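[plullau-users] Re: Lurov 펌웨어 업데이트 이후 대기 전류 증가
Hazel Delacroix
2월, 오후 4:20

검색어 입력 목록 내 검색 상세검색

지난번 메일에 적힌 조건대로 측정을 다시 했습니다. 기기는 Lurov 두 대이고, 한 대는 이전 펌웨어, 다른 한 대는 새 펌웨어입니다. 유심은 둘 다 제거했습니다.

> 업데이트 후 화면을 끈 상태에서 밤새 배터리가 눈에 띄게 줄어듭니다.
> 와이파이를 끄면 정상으로 돌아옵니다. 블루투스는 영향이 없는 것 같습니다.
> Engebretsen 충전기와 번들 충전기 모두에서 완충 후 시험했습니다.
> 혹시 배터리 보정을 다시 해야 하는 문제일까요?

보정 문제는 아닌 것으로 보입니다. 잔량 표시가 아니라 션트 저항으로 전류를 직접 읽었는데도 차이가 났습니다.

이전 펌웨어: 웨이크업 194회
새 펌웨어: 웨이크업 1,142회

두 값 모두 화면을 끄고 3시간 동안 기록한 것입니다. 와이파이는 같은 공유기의 5GHz 대역에 연결했고, 계정 동기화는 꺼 두었습니다. 새 펌웨어에서는 웨이크업 한 번에 전류가 최대 200mA까지 올라갔다가 대기 수준으로 내려옵니다. 피크 높이는 이전 펌웨어와 비슷합니다. 늘어난 것은 횟수입니다. 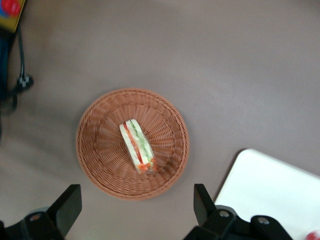
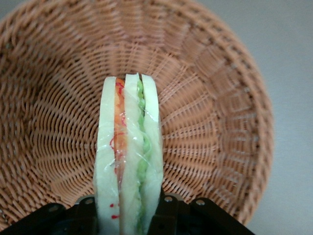

둥글게 엮은 바구니

커널 로그의 웨이크업 원인을 집계하면 대부분이 무선랜 인터럽트입니다. 새 펌웨어에서 멀티캐스트 필터가 화면 꺼짐 시점에 적용되지 않는 듯합니다. 같은 망에서 mDNS를 내보내는 장비를 모두 내리니 횟수가 이전 펌웨어 수준 근처까지 줄었습니다. 말씀하신 와이파이 관련 증상과도 맞습니다.

임시로 쓸 수 있는 방법은 두 가지입니다.

1. 공유기에서 IGMP 스누핑을 켜고 기기를 게스트망으로 옮깁니다. 캐스트 기능은 쓸 수 없게 됩니다.
2. Kudeo를 설치해 두셨다면 "주변 기기 자동 검색"을 끕니다. 이 앱이 멀티캐스트 잠금을 잡고 놓지 않는 경우가 로그에 여러 번 보였습니다. 앱을 삭제해도 증상이 완전히 없어지지는 않았으니 주된 원인으로 보기는 어렵습니다.

펌웨어를 되돌리는 것은 권하지 않습니다. 부트로더 버전이 함께 올라가서 이전 이미지를 쓰면 부팅이 거부됩니다. 시험에 쓴 이전 펌웨어 기기는 처음부터 업데이트하지 않은 것입니다.

재현되는 분은 공유기 모델, 대역, DTIM 값을 적어 주시기 바랍니다. DTIM 값을 바꾼 시험은 아직 못 했습니다. 로그는 압축해서 첨부하시되 MAC 주소는 가려 주세요.

Hazel Delacroix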